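Workamance Forum > Arms and Grippers > Collecting demonstrations

Thread: How tidy should my demos be?

benchmonkey_lou
21 May 2022

Hi all, long-time reader, first proper post. I've got a two-armed setup and I'm recording demonstrations for a little wooden stand task (a base disc, a thin stem, a top disc, nothing fancy). I drive the arms, it saves the cameras and the joint positions, and then I train on the lot.

I've got 170 episodes so far and I'm being really strict. If I fumble the stem or have to go back for a second try at a grip, I bin it and start over. The trouble is I'm binning loads, and the policy I trained on the clean ones is lovely right up until it misses the stem by a hair, and then it just hovers there like it's forgotten what it came in for.

So, do I keep the messy ones? And do I clear the table between sessions or leave stuff lying about?

tinsnips
Keep them! Keep nearly all of them! I made this exact mistake with a peg job last July. Every demo was perfect, so the thing had never seen what you do after a miss. I went back and put 60 episodes in with a fumble and a recovery and it was like a different machine.

The ones I do throw out are where I dropped the part on the floor or wandered off to answer the door with the recording still going.

ovalwheel
I'm going to disagree with tinsnips a bit. Messy is fine if the mess is at the grip and you get out of it quickly. But if you keep every episode where the driver dithers, you get a policy that dithers. Mine learned to pause above the part for four seconds every single time, and that was me, thinking. I could see my own bad habits coming back at me.

What I do now is keep the recoveries and cut the dithering. Slow but worth it.

tinsnips
Fair, I trim the long pauses too. I wouldn't call that mess though, that's just dead time.

ovalwheel
Well, it was in your "nearly all of them" :)

pocketfluff
Can I ask how you're starting each one, Lou? If the pieces are always in the same spot it doesn't matter how many you've got. I had 1055 episodes of a cup on a mat and it couldn't find the cup when I moved the mat over by a hand's width. Painful week, that.

benchmonkey_lou
Ah. Um. Mostly the same spot. I had pencil marks on the table.

pocketfluff
Rub them out!

grumbleknob
On the clutter question, I'd go the other way from what most people here will tell you. Clear table first, get it working, then add clutter. If you have clutter from day one and it fails, you've no idea whether it's the task or the background. I've been doing it that way since the Hevska arms and I'm not changing now.

ovalwheel
But then you're collecting everything twice, grumbleknob. And the clear-table policy goes to bits the moment you leave a mug out. I'd have odds and ends on the back half from the start and shuffle them every so often.

grumbleknob
Twice, yes. I don't mind twice if I know what I'm looking at.

dot_and_carry
I'm with ovalwheel on this one. We do a very similar stand task and we leave phones, a drinks can and a bottle out towards the back, well away from the parts. The front half is for working in. I also vary which bit gets picked up from where, so the disc isn't always waiting politely in the same place.

A couple from our stand sessions, both arms over the table:
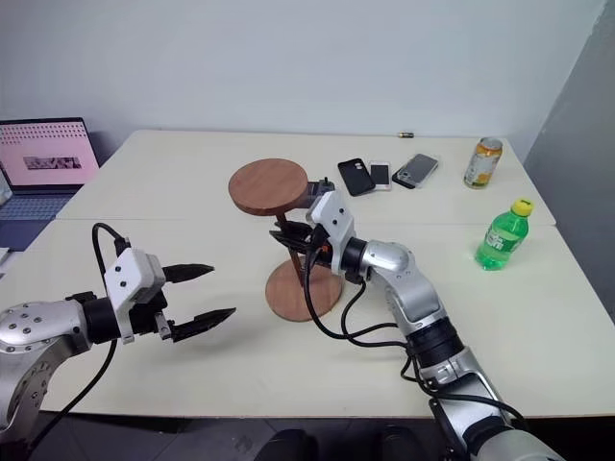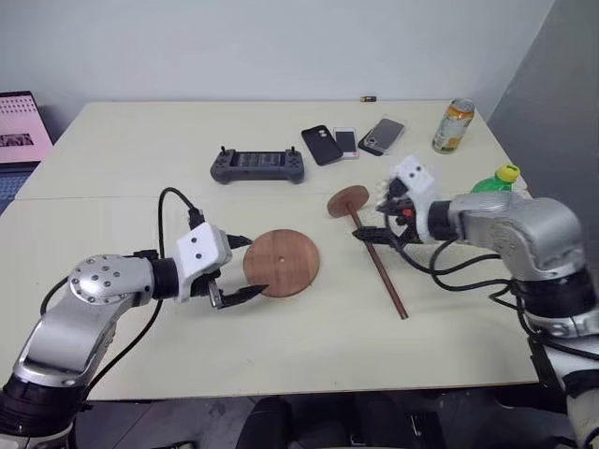 The other thing I'd say is write down what you changed and when. We keep a plain text log with one line per batch: who was driving, where the pieces started, anything moved. I name the folders after the batch too (ours are all Pearce-something, don't ask, it stuck). When a training run goes funny I can pull out one batch and try again without it, and twice now that's found the culprit in an afternoon.

Also watch your hand over the hour. My last episodes before lunch are always sloppier than the first ones, so I stop sooner than I used to and have a cup of tea.

benchmonkey_lou
This is brilliant, thank you. The log is such an obvious idea and I've got nothing like it, my folders are called "new", "new2" and "new_good". I've still got most of the binned episodes on the old drive, so I'll fish out the recoveries first and see what that does on its own before I touch the start positions.

pocketfluff
Do the start positions as well, please. I'll nag.

grumbleknob
One change at a time, Lou. Don't listen to them.

tinsnips
Does anyone trim episodes with the Clarus viewer, by the way? I'm still doing mine by hand and my eyes are going square.

ovalwheel
I do. It's clunky, but you can step through and mark the start and end. I'll put my settings in a new thread tonight.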